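Call for Participants: Household Insurance Study in Drelovska and Sandov
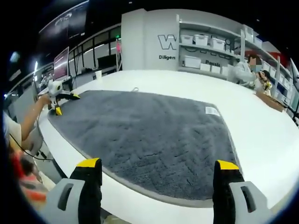
Who we are looking for

Flaslow is a small research office which studies how families and small shops protect themselves against loss from floods, storms and fire. We are now inviting residents of Drelovska and Sandov to take part in a study on home contents insurance. We want to understand why many households have a policy for the building, but none for the things inside it.

You can take part if you are 18 or older, you live in one of the two towns, and you make decisions about money in your home, alone or together with another person. You do not need to have insurance. People who canceled a policy, or who never had one, are very welcome.

Homeowners and tenants can both apply. Employees of insurance companies and brokers can unfortunately not be accepted.

What you will do

– Fill in a questionnaire with 19 questions, online or on paper.
– Speak with one of our interviewers by telephone for less than an hour.
– Make a simple list of the belongings in one room of your home, with your own estimate of what it would cost to replace them. Clothes, bedding and towels should be included, also if they are old.

Some participants will be asked for a second telephone call in February. This call is voluntary, and you can say no without losing your payment.

We will not ask for your policy number or your bank statements. We do not sell insurance and we will not give your name to any company that does. Your answers are stored under a code, and the list of names is deleted when the study is closed.

Payment

Each participant receives a shopping voucher after the interview. If you need to send papers by mail, we pay the postage.

How to apply

There are 218 places in total. Please write a short letter or postcard with your name, your town, your telephone number and the hours when it is best to call you. Mention if you rent or own your home – this helps us to keep a fair balance between the groups.

Send it to:
Ghada Saliba, Study Coordinator
Flaslow, Henao House
P.O. Box 2044, Drelovska

Applications must reach us by January 22, 2021. Everyone who applies will get an answer, also those for whom we have no place.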